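Category: Packing & Shipping / Small parcels

From: Marwa Bouazza
Subject: Re: Tape on tall boxes

> Does anyone else have trouble with tall narrow boxes? I mail
> Skivel lamp parts in them and the top flaps keep popping up in
> transit. I've tried paper tape and I've tried glue. Two came
> back open in April.

Oh, I love this question! Tall boxes are my whole life right now (267 parcels out of the back kitchen since spring, and most of them taller than they are wide).

Skip the glue. Use clear packing tape, start it low on the back, bring it up over the top and then run it well down the front. Don't stop at the edge of the flap – that's where mine always let go. Press the corners with your thumb before you cut. A few wrinkles are fine, I get them every time and the boxes arrive just the same.

And please get a hand dispenser if you're still using scissors! Mine is a cheap orange plastic one and I adore it. Stand the box up on the table, pinch the loose end in one hand and keep the strip tight.
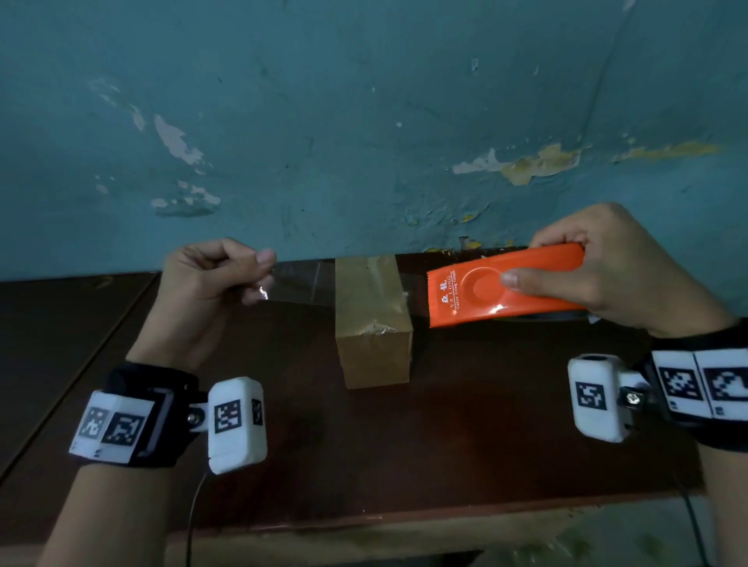

Last changed: October 4, 2024

The lettering on it says YA LONG, for whoever asked me last time. Any dispenser with a decent toothed edge will do, though.

I buy the 60 yard rolls now – so much less reloading. Tell me how the lamp parts do!

Marwa

Recent in this list:
Ernton mailers, which size?
Re: Cinomance posters, tube or flat
Box swap, 102 small cartons to give away
Re: Vukčević labels peeling off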